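Stekham Lost Property Ledger
README, version 2

What you get

284 entries from the lost property ledger kept at Stekham bus station, typed up from a hardback book with a broken spine and a ring on the cover from a very large mug. Each entry is one object handed in at the counter, with whatever the clerk felt like writing down. Some clerks felt like writing a great deal. One wrote "glove" for an entire winter and left it there.

The ledger covers the years when Stekham still had a counter. It was later replaced by a telephone number, and later still by a form on a website that asks you for the serial number of your scarf.

Files

ledger.csv: the entries, one per row, UTF-8, commas.
routes.csv: the bus routes mentioned, with the old numbers and the new ones side by side. Route 20 appears under both headings and is a different bus in each. I've left a note in the row. Please read it before you draw a map.

Columns in ledger.csv

id: a number I gave the entry. The original book started again from one whenever somebody new took over.
month: the month only. Years were written at the top of each page, and the mice got to the tops of the pages.
item: exactly as written, including "umberella" in all its forms.
item_plain: my tidied version. All spellings of umbrella go to umbrella. There are 89 of them, and I'd like you to know that I checked.
route: as written, or blank.
found_at: upstairs, downstairs, shelter, Priten depot, or blank. "Under" has been kept as its own value. Under what is anybody's guess.
claimed: yes, no, or "came back for wrong one".
remarks: free text, and the best reason to download any of this.

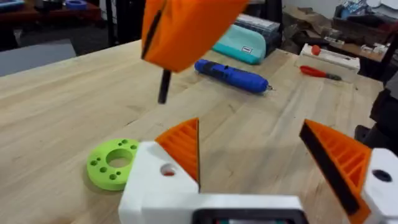
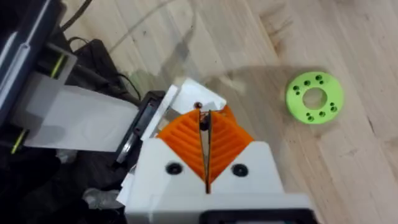
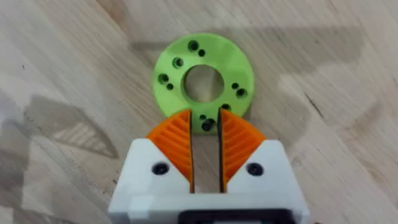

How it was typed up

By hand, twice, with a gap of a few months so that I'd forgotten my first opinions. Where the two versions disagreed I went back to the page. Where the page was no help I put a question mark in square brackets, so "one brown [?]" means there was a brown thing and it was handed in. I tried running the pages through the Pearce handwriting reader first. It was very confident and gave me a list of Roman emperors.

Line breaks in the remarks have been turned into spaces. Crossings-out are kept between tildes, as in "gent's ~teeth~ plate". I haven't corrected anybody's grammar and would ask you to resist as well.

What's missing

Anything kept at Priten after the depot got its own book. I'm told that book exists. I'm also told it was used to level a filing cabinet, and both could be true.

Names and addresses of claimants have been taken out. So have a few remarks that would let the whole of Stekham work out who left what on the last bus in August. If you already know, you didn't get it from me.

Money was recorded in a separate cash book and isn't included. Purses are, as objects.

Known problems

"Zadisano" turns up as an item, a place and possibly a complaint. It was a brand of holdall for certain in two of the entries, and I've marked those as luggage. The rest say "unclear" in item_plain.

Gloves are counted one per entry, even when the second glove came in the next day. Joining them up is possible and I started doing it, then found I was inventing couples.

The claimed column is too cheerful. A clerk who wanted a clear shelf could write "yes" and take the thing home, and at least one bread knife looks to have gone that way.

Using it

Free for any use, with a mention of the Stekham Lost Property Ledger somewhere a reader might see it. It suits spelling work, small-town history and teaching people to clean untidy data. It won't tell you how many umbrellas were lost in Stekham, only how many met an honest passenger.

Corrections are welcome. Please quote the id and say which column. If you think one of the umbrellas is yours, the shelf was cleared years ago.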